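Milagros Maldonado
December 2, 2020

Thread on what we changed in the motion stack for the PC assembly cell. Mostly planner and tooling notes, so mute me if that's not your thing.

1/ The task is putting a CPU and memory into a desktop tower with an arm and a two-finger gripper. We had a working version in May. It ran from taught waypoints, and every time the tower got moved we had to teach it again.

2/ The new version plans everything from two frames: one on the fixture plate, one on the motherboard. Grasp poses live in the fixture frame. Insert poses live in the board frame. Nothing is stored in the robot base frame anymore.

3/ Sounds obvious. It meant rewriting most of Skelar, our task layer, which had base-frame poses hardcoded in 27 places. I found the last one by watching the arm go politely to where the tower used to be.

4/ Planning into an open case is the annoying part. The target is down inside a box, the walls are close, and the drive cage takes up the space you'd like to use for the wrist.

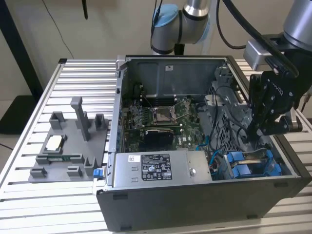 Gripper down by the drive cage, socket lever up, CPU and memory module waiting in the fixture on the left.

5/ For collision geometry we started with the full CAD mesh of the chassis. Planning took 13 seconds for a single approach. Swapping in convex pieces for the walls, cage and power supply got it down to 4, and most of what's left is IK retries.

6/ Cables aren't in the CAD. We put a padded box over each place a cable tends to run and let the planner treat it as solid. It's crude and it throws away good paths. I don't have a better answer yet.

7/ The other thing missing from the model was the arm's own cabling. The cable loop near the wrist sticks out farther than the link does, so the planner would happily pick elbow poses that dragged it over the case edge. It's now a capsule attached to the wrist link — ten minutes of work that I put off for weeks.

8/ Perception: we localize the board once per tower, using the socket outline and two mounting holes. Then a second look from closer in, before the insert. The first estimate is fine for getting into the case. It is not fine for a CPU.

9/ Bare metal on the socket gives the depth camera trouble, so the close look is 2D only. We fit edges and take the height from the board plane. Liu is the module that does this, if you're reading along in the repo.

10/ Control: the last few millimeters are force guarded. Position control down to just above the socket, then a slow move with a contact threshold, then release. No pushing. If contact comes early we back out and look again.

11/ For the memory it's the opposite. You do have to push, and it needs to go in level. We run a compliant move with the downward axis stiff and let the rest give a little.

12/ Logging was the best use of time this fall. Every attempt now writes the plan, joint states, wrench and both camera looks into one Zullura file. We have 106 of those so far. Replaying a failure at my desk beats standing at the cell trying to get it to happen twice.

13/ Still open: the socket lever. Right now the sequence assumes it's already up when the run begins. Opening it means hooking a thin piece of metal from the side, and I don't trust our pose estimate enough for that.

14/ Also open: the planner is seeded, but IK isn't, so the same start can still give two different elbow choices. That makes the replay files less useful than they should be. Fix is on the Trirnberg branch, not merged.

15/ Next I'm writing up the frame conventions, with the sign mistakes included. If you've modeled flexible cables in a planning scene without padding everything to death, please reply — I'd like to see how you did it.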